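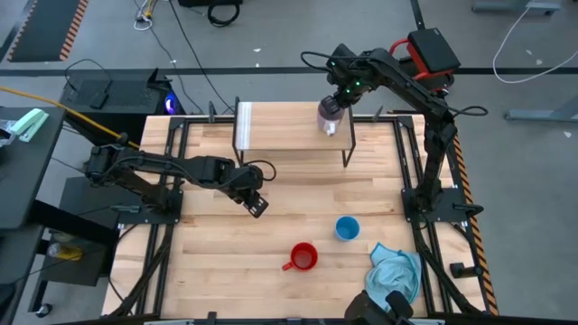

5 min read

The Dandow quote came back on 23rd March and I've been chewing on it since. We want a second table. The first one handles cups and mugs: pick them up off the wood, put them on the little shelf at the back. The second would do the same with more kinds of dishes, and everyone in our shop at Endley seems to think the hard part is choosing the arms.

I don't. The arms are the one line on the quote I trust, with a part number and a lead time. What I don't trust is everything under "accessories and integration," which Dandow has down as a single lump of $1,535. I asked for a breakdown. I got a longer sentence.

So I went back through last year's receipts for table one. The frame was priced right. The mounting plates were not on the quote at all, and we paid $400 for them after the arms were already sitting in boxes. Cables were budgeted at $200. I stopped adding when I reached $1,095, and that was before the second order of long ones, which we needed once we worked out where the computer was going to live. It lives on the floor next to the table, with the keyboard on top of it. There was no money for a rack. There still isn't.

Floor space never shows up in these plans either. On paper a table is a rectangle. Then you add the tower, a cart, a side table for the stapler and other junk, and hazard tape, and room for a person to walk past without stepping on a cable. My drawing for table two is already bigger than the corner we set aside for it, and I haven't put a chair in.

Lobo offered a bundle, arms and software and a year of support. I read the support terms twice. They cover "normal use," and I could not get them to say whether a gripper closing on a mug handle all day is normal use. Brekik is cheaper and wants the full amount up front, so no.

Also, the cups themselves. I put in a line for cups, mugs and towels and was told it looked petty. Fine, but those get bought on somebody's own card every time and the claim shows up months later in my spreadsheet under "misc."

What I'm sending up is one quote with the plates and cables priced separately, delivery in June, and no bundle. If Dandow won't split the lump I'd sooner keep running one table.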